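In Praise of the Spare Room

My grandmother kept a bed made up for whoever might turn up, and in her house in Kedbridge somebody usually did. Cousins, a piano tuner who missed the last bus, once a whole family from Velthorpe whose car had given out in the rain (they stayed for 26 days, and we still get their Christmas cards!). I've been thinking about her this March, because every friend I have seems to be turning the guest room into an office, and I do wish they'd wait a little.

A hotel is a fine thing, but you don't hear anyone's kettle in the morning, and you don't end up talking on the stairs in your socks until well past midnight.
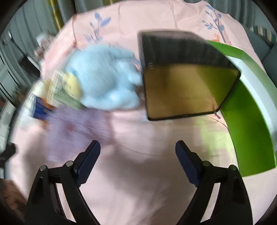 So keep the bed if you possibly can, even a narrow one, even with boxes underneath. Put the desk in the hall. Then call someone you miss and tell them the sheets are on.

Amra Vukadinović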